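Tillgate Community Boards > Hair, Skin and Grooming
Topic: Semi-permanent blues and greens fading too fast

wrenfield
Saturday, March 28, 2020
I went teal in October and have redone it twice. Both times it went a swampy green inside three weeks. I wash every other day with whatever is in the shower. The salon on Undholm Road wants 200 dollars for a full redo and I'm not paying that again. What are people doing to keep it blue?

mossback
Wash it less. Twice a week, cool water. Every other day is too much for any direct dye.

pinto_k
What did you put it on? If your hair was still yellow when the teal went in, you get green when the blue fades. It has to be lifted to very pale yellow first.

wrenfield
It was pretty yellow. The stylist said it would be fine for teal.

pinto_k
Fine on day one. Teal already has green in it and the yellow shows more every wash.

halfday
Disagree with the above. I have had teal over brassy blonde for years and it fades to a mint I like. The shampoo matters more. I switched to the plain Godier one with no sulfates and got two more weeks out of it.

mossback
I used Godier and saw no change at all. The conditioner is OK. Cold water did more for me than any bottle.

halfday
Do you have hard water? We do, and I put a filter on the shower the same month. Could have been that, I guess.

mossback
So it could have been the filter.

halfday
Could have been both.

tern_ave
Mix leftover dye into white conditioner and use it once a week. I do 100 ml of dye to 200 ml of conditioner, leave it on for ten minutes, rinse. Wear gloves and wipe the tub right away. Mine is short so a batch lasts a long time.
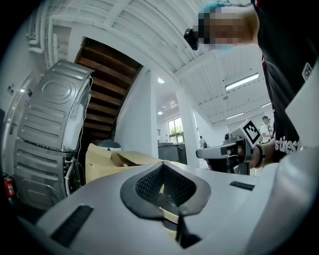
Use a plain conditioner without silicone if you can find one. The color grabs better. I get mine at Obi Beauty Supply in the big tubs. Also sleep on a dark pillowcase, it will rub off the first couple of nights.

pinto_k
That is a lot of dye for a weekly mix. I use a spoonful in a palm of conditioner and it's plenty.

tern_ave
Depends on the brand. Mine is weak.

wrenfield
Thanks all. I'll try the conditioner mix first and cut down to two washes. Is Obi open right now?

tern_ave
Curbside only, last I checked. Call before you drive over.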